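Trisholm Growers Forum > Trees and Orchards > Nuts

Storing sweet chestnuts past Christmas, losing a fifth to mould

Started by kruger_k
14 replies, page 1 of 2

kruger_k
Posts: 120

We took in a decent crop from the two old trees at the Nollerholm end and I followed the usual advice: float test, dry the surface, paper bags, bottom of the fridge. By the middle of January roughly a fifth had gone. Some had blue-grey mould on the outside only, others looked sound and were black and chalky when cut. The fridge sits at 3 degrees according to a separate thermometer, so I don't think temperature is the fault.

Is paper wrong, or did I bag them too early?

Kagiso

ShireenS
Posts: 2483

Two different problems there. The surface mould is condensation. The black chalky kernel is an infection the nut had before you picked it up, and no bag will cure that. How long were they on the ground before collection?

kruger_k
Posts: 121

Up to four days for some of them. I can only get there at weekends and the odd Tuesday.

ShireenS
Posts: 2484

Four days in wet grass is too long. Collect daily if you can, every second day at worst. Otherwise put netting under the canopy so they are held clear of the soil.

Then soak. Cold water, changed once a day, five to seven days, skim off whatever floats. Dry in a single layer on slatted trays until the shell has no film of water on it, turning them morning and evening. The soak starts a mild fermentation which holds mould back. It is the old method and it works better than the fridge alone.

vcele
Posts: 1249

I disagree on the length of the soak. Seven days is fine if you have a shed where you can dry them quickly afterwards. In a damp house you put a lot of water into the shell and then can't get it out again. I had worse mould after a week's soak than with no soak at all.

What I do now is the hot water treatment. 50 degrees for 45 minutes, straight into cold water for the same time, then dry. It deals with weevil grubs too, which the cold soak only partly does. You need a decent thermometer. Above 52 or so the kernel starts to cook and the keeping quality drops off.

When checking stock, go by firmness before colour. A sound nut has no give when you press the sides between finger and thumb. If the shell moves inwards the kernel has shrunk, and it should be eaten that week or thrown out.

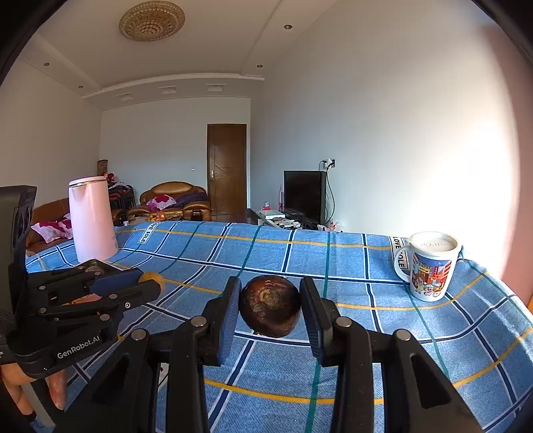 The pale scar is the other place to check. That part of the shell is matt and more porous, and in my boxes mould shows there first. A bit of white fluff on the scar alone can be wiped off and the nut used soon. Once it has spread on to the glossy part I don't bother.

Vusumuzi

ShireenS
Posts: 2485

Fair point about damp houses. I have a ventilated loft and forget that others don't. I would still not recommend 50 degrees to someone doing it in a preserving pan, as the temperature at the base and at the surface can differ by several degrees unless you stir the whole time.

ruan.shezi
Posts: 13

Stirring is no hardship for 45 minutes. I use a picnic cool box, fill it at 52, tip the nuts in and shut the lid. It settles at 50 and loses less than a degree over the period. Do a trial with water first to see how yours behaves.

On the original question, paper is all right for two or three weeks and then the nuts dry out. I use polythene bags with a dozen pin holes and a sheet of kitchen paper inside, changed when damp.

kruger_k
Posts: 122

Thanks all. Cool box sounds manageable. Does the variety matter? One tree is a seedling, the other was sold to my uncle as "Zulitby Late", which I can't find listed anywhere.

M Mokoena
Posts: 611

Probably a nursery's own name. Ngubane used to relabel stock years ago and I would not put much weight on it. Variety does matter though. Nuts with a split shell at the tip never keep, whatever you do to them. Keep the two trees in separate bags this year and you will know by March which one is giving you the trouble.

For anything beyond that, peel and freeze. I have given up trying to keep them whole after February.

Marietjie

vcele
Posts: 1250

Agree on freezing. Score, boil for three minutes, peel while hot, freeze on a tray and then bag. Texture is softer but fine for soup or stuffing.

ShireenS
Posts: 2486

Freeze them in the shell if you mean to roast them. Score first.

vcele
Posts: 1251

Tried it, the inner skin sticks badly.

Page 1 of 2 Next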